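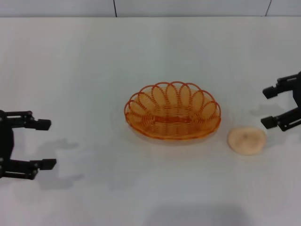 June, bench notes, pickle trial, second batch. Brineo wants to know if the small cucumbers stay crisp at a lower salt level, and Gradcombe is waiting on the same answer before they order jars. Rinsed cucumbers were left to drain before weighing. A wire basket like the oval orange one, set in the middle of a white table, does the job better than the colander, which holds water in its foot and throws the weights off. Coated wire also doesn't mind the salt. The bare steel rack we used for the first batch has rust at the welds and should be thrown out.

Setup. Three crocks, same recipe apart from salt. Dill, garlic and a bay leaf in each. Crock A is the strong brine from last time, B is the middle one, C is the low one Brineo asked for. Brine made up the evening before and left covered. Used 100 g of salt for A and scaled down from there; the worksheet is in the blue binder, behind the yeast pages.

Blossom ends trimmed on everything this time. Efe Ugwu did the trimming and I did the packing. In the first batch we skipped it on part of the lot and those went soft, so the comparison was no good.

Room was at 18 C in the morning. The back shelf gets afternoon sun through the side window and went up to 27 C by 4 p.m., so all the crocks are now on the floor by the sink. Should have done that on the first day. C was on the sunny end and may be ahead of the others for that reason. Note this if C comes out soft.

Day 3. A: clear, few bubbles, smells of dill and not much else. B: cloudy, steady bubbles, sour smell starting. C: very cloudy, thin white film on top. Skimmed it, wiped the rim, washed the weight and put it back. Tasted one from B. Still raw in the middle, good snap. Did not taste C.

pH meter is drifting again. It read high in the buffer both before and after, so today's numbers are in pencil. Strips agree with the meter on A and B but are hard to read on C with the brine that cloudy. Efe thinks the probe dried out over the break. New storage solution is on the Ginitach order with the airlock lids.

Abubakar came by for the leftover dill and asked about doing green beans the same way. Told him after this batch, if there is a crock free.

To do:
- recalibrate the meter, fresh buffer
- skim C morning and evening
- cut one from each crock at the end of the week, check for hollow centers
- label the lids as well as the crocks, the tape comes off when they sweat
- ask Brineo if film on the low salt batch is a stop for them or if they'd accept a lid with an airlock

If C keeps making film after the next skim I'll drop it and run the low salt again in a smaller jar.

Filed under: Bench Notes / Ferments / Cucumbers
Last updated: June, 5:40 p.m.
Home | Notebook | Recipes | Equipment | Older entries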